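Week 6 notes: Gathering examples for the drawer and bedside tasks

Welcome back, everyone. Last week we talked about what a policy does with its examples, and I promised we'd get to the slower and (to my mind) more enjoyable part, which is collecting them. Each group owes 200 demonstrations for the Historis set by the end of June, so let's go over how a good one is made before you all rush off to the rooms in the Rosenthorpe building.

A demonstration is one person guiding the gripper through one task, start to finish, with the wrist camera recording. Please don't hurry! Last year's set held 1425 demonstrations when we closed it, and 1377 were left after review. Most of the 48 we dropped had been started before the operator had settled on a plan, and you can feel that hesitation in the recorded motion.
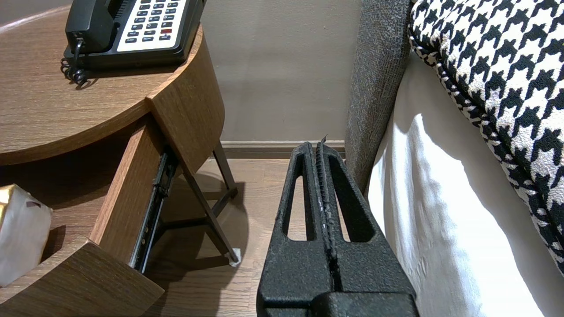
Page last changed: June, by the course staff

With the fingers closed like this, you can still see the floor through the cutouts, and the open drawer with its black slide sits off to the left. Think about how much of the task the wrist view gives you at each moment. The round nightstand has a curved drawer front, so an approach that suits a flat-fronted cabinet may need a different angle, and I'd like your set to include several.

Vary the starting pose between takes, and vary how far the drawer is open too. Leave the phone and the bedding in the room while you work, as we want the learner to meet ordinary clutter. If you fumble and recover, keep the take and label it "recovery" (those are lovely to have, so don't be shy about them).

For Leone groups, the label sheet has 47 task phrases. Pick the closest one and put anything extra in the comments column.

Reading for next time: the Bevatitz handout, sections on labeling and on splitting by room. Bring one take you're unsure about and we'll watch it together.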